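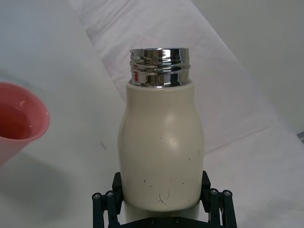

4. Pouring from the Imuria bottle

The Imuria holds 16 ounces and has one moving part, the lid, which you will lose. Before you do, read this section. The finish is smooth and hard-wearing up to a point, and the point is generally the lower half: the small dark scuffs and thin scratches on the cream bottle are what ordinary use looks like, and they are not covered by the warranty. They don't affect pouring. The bright metal neck stays presentable longer, mainly because people keep wiping their fingerprints off it.

Before you pour

1. Set the cup on a flat, level surface. A stack of mail is neither.
2. Unscrew the lid counterclockwise. If it won't budge, check that you aren't tightening it. Many people are.
3. Put the lid where you'll find it again.

CAUTION: Hot drinks are still hot after hours in the bottle. This is what you paid for. Open slowly and keep your face out of the way.
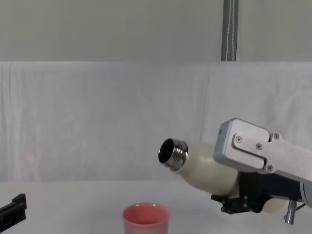 4. Hold the bottle by the body, never by the neck, and bring the mouth over the cup before you tip it.
5. Lower the mouth gradually. The opening is wide and has no spout, so the first inch of tilt does nothing and the next does everything.
6. Stop while there is still room at the top. The cup has to be picked up at some point.
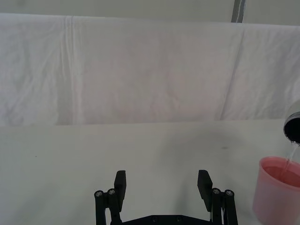

Fig. 3. Pink drink in a pink cup, with room left at the rim.

NOTE: See-through cups let you watch the level. With any other kind you will have to lean over and look.

After you pour

7. Stand the bottle upright before reaching for the lid.
8. Wipe the threads. Juice left on them dries into a serviceable glue.
9. Replace the lid and turn until snug. "Snug" means 2 fingers and a thumb, not a wrench.
10. Wipe the table, including the part you're sure you didn't drip on.
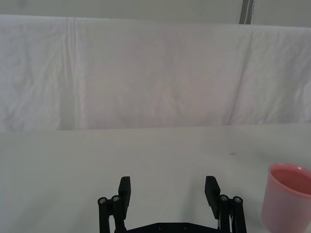 Fig. 4. White tabletop, recommended for anyone who wants to see every drip.

If the lid leaks after step 9, remove it, look for the gasket, and put the gasket back. Replacements can be ordered from Ehlers, Wiltthorpe, as part 149. Lids are part 1882, and we keep plenty of them.

Section revised February 6, 2019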